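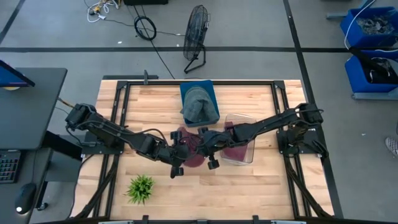
Maroon fabric and a clear container on the worktable.

Rorkgate radio dish back on the sky

The Rorkgate radio dish returned to regular observing on 22 February 2020, after a shutdown that began in November. The old receiver was removed over the summer and a cooled unit, built by Skandport, was fitted at the focus. Members who had time booked before the shutdown keep their place in the queue.

The first program is a survey of neutral hydrogen in nearby dwarf galaxies, led by Witold Duda. His list has 2,446 targets, most of them faint, and the dish will spend 200 hours on the brightest group before the team decides how far down the list to go. Data will be released in two batches through the Aoun archive.

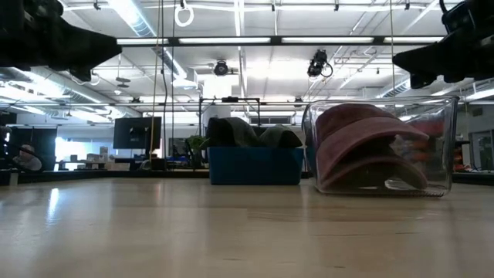 Neutral hydrogen gives off a weak signal at a wavelength of 21 centimetres, and the colour of the visible starlight has no bearing on it. What matters to the survey is how much the line has shifted, which tells us how fast the gas is moving towards or away from us. Many of these galaxies are discs, and the angle we see them at makes a big difference. A disc seen almost edge-on, like the pale tabletop in the photo, shows its full rotation, with one side coming towards us and the other going away. Turn it face-on and most of that motion is lost to us. Witold's team has put the edge-on galaxies first for that reason.

Calibration runs will use the Lernel software, and the settings will be posted with each batch. Anyone wanting to help check spectra should write to the survey desk with their membership number. No radio experience is needed, but you will need a computer that can open large tables.

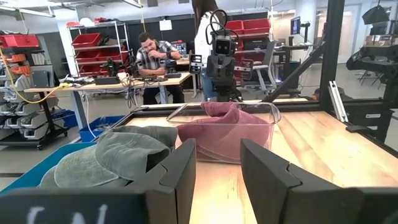
Towels in a blue bin and a clear bin.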